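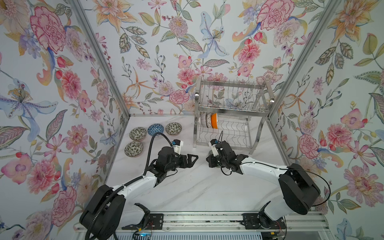
Notebook, Tisside, Ciltevstead – December, late afternoon, page 162

Started late because the kettle took forever and then Anika wanted to talk about the wallpaper, and I am always willing to talk about the wallpaper. She thinks the peonies are too much. I think if you're going to have flowers on the walls you might as well have flowers, with the lilies and the irises and the little red berries all in there together, and after a month of looking at it I've grown very fond of the whole business. What I will grant her is that it makes the patterned bowls harder to pick out when you glance up from the bench. The cream ones with the green leaves are the worst for this. Put one low against the marble-look top and it's perfectly plain to see, put it up in the rack with foliage behind it and your eye slides straight off. The blue and white geometric is never a problem. Delphine suggested a plain cloth over the back wall for the fussy sorting jobs and I've written that on the list, though I'd be sorry to see it go up.

Now, the rack. I went back and read my notes from when we unpacked it, and I was rather unkind about it, so let me set the record straight for whoever reads this next. It's a good rack. The two tiers work well once you stop trying to use them both at once. My old habit at home is to fill the top first, and it's a bad habit, as you then spend the rest of the job reaching under your own dishes to get at the dividers. Bottom tier first, top basket left bare until the bottom is done. The round knobs on the posts are handy as landmarks too – "by the left knob" is a much better instruction than "sort of over there," which is what I'd been saying to poor Delphine all morning.

Order of loading for the bottom tier, as far as we've settled it: bowls go in before plates. We tried it the other way and the plates fall across the slots and hide the very gaps you want. The small bowls like to lean on each other, and I've stopped fighting that. Let them lean, all the same way, and leave enough room that you can get a fingertip behind each rim. The orange one with the white inside is the most obliging bowl we own and will sit against anything. The gray and white patterned ones want a bit more care.

Anika's question, which I promised to write down properly: should like patterns go together? Her argument is that when the set comes out again you want to lift it as a set, and the leaf bowls in particular look so alike that it's easy to leave one behind. Mine is that a mixed row is far easier to check, as each rim shows up against the one next to it. We went back and forth on this through two cups of tea. For now it's mixed in the rack and matched on the shelf, and we'll see who gets tired of it first.

Plates after that.
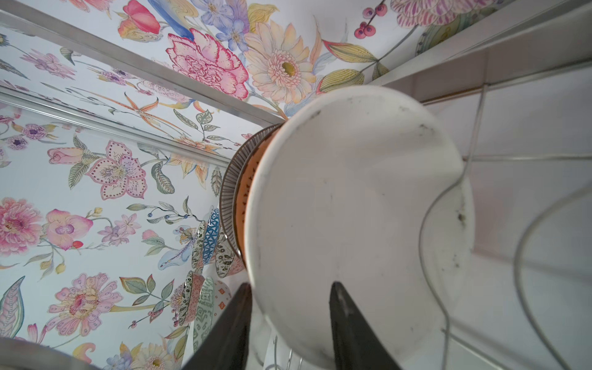 The big white one gives the most trouble and I want to be fair to it, as it's the plate everybody reaches for. It's a good deal wider than the small bowls, so once it's in, it takes over its end of the rack and anything behind it might as well be in another room. The ones with decorated rims, the orange-brown and the gray striped, are happy stacked back to back behind it, and you can tell them apart by the edge alone, which I find very pleasing. So the rule I've penciled in is: decorated rims first, white plate last, and white plate out first when unloading. Hold it low on the rim and keep it clear of the bowls on its way up. I caught the pink and dark red bowl with my sleeve doing this yesterday – no harm done, but my heart stopped.

While I'm on the white plate, its underside wants attention. There are gray scuffs and some little dark specks, and a smudge over toward one side. I'd like to know whether the specks are in the glaze or on it. Delphine says on it. I've said in it, mostly to be contrary, and we have a cookie riding on the answer. Either way, a soft cloth and baking soda paste before anyone gets out the scouring pad, please. I know the scouring pad is right there on the hook.

The Mercado list came back from the store cupboard, by the way. More than 1,000 pieces on paper, of which 335 are small bowls, and I can't say I was surprised by that, as I'm the one who can't walk past a small bowl. The one with the orange diamonds on cream was my choice. So was the pale green mosaic-looking one. I'm told there is to be no further buying until the Trukano shelving is up, and I've agreed to this in front of witnesses.

To do:

– baking soda, and a new soft cloth
– ask Delphine about that plain cloth for the back wall (borrow, don't buy)
– felt strips for between the decorated plates on the shelf, we need four
– relabel the shelf so "leaf" and "green leaf" stop being two different things
– try the row with the blue and white triangles in the middle as a marker, Anika's idea and I think a good one

Anika has the key to the store cupboard until I'm back from lunch tomorrow. Tea is low again.

Tisside Workshop Notebooks, Ciltevstead | Contact | Copyright Tisside | Back to top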